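Keeping an arcade cabinet running at home

Unplug the cabinet before opening the rear panel. On older monitors, leave it unplugged for 25 minutes and keep your hands away from the tube neck in any case.

Dust is the most common fault. Vacuum the vents with a soft brush every September and wipe the control panel with a damp cloth. Do not spray cleaner on it directly. Liquid runs down the button shafts and into the switches. 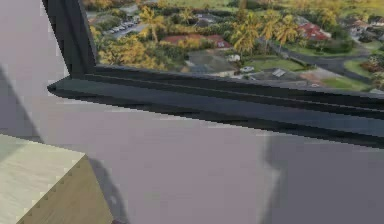
Sticky buttons should be removed one at a time. Photograph the wiring first. Pull the two connectors, unscrew the plastic nut and wash the plunger in warm soapy water. Let it dry overnight. A button that still sticks has a worn spring and should be replaced. Trokow sells them in bags of 40, with nuts.

Joysticks need very little grease. Put a thin film on the pivot ball and none on the microswitches. If one direction fails, swap that switch with its neighbor. If the fault moves, the switch is bad. If it stays, check the wire.

Leave 2 inches between the cabinet and the wall. Adjust the leveling feet until the cabinet no longer rocks, then tighten the lock nuts.
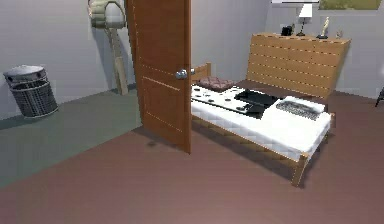 Farzana Khokhar writes that silicone grease worked better than lithium on her Skukik sticks, which had become stiff in an unheated garage. She applies it with a cotton swab and wipes off the excess after a few games.

Coin doors: one drop of light oil on each hinge pin. Keep oil out of the lock and use powdered graphite there.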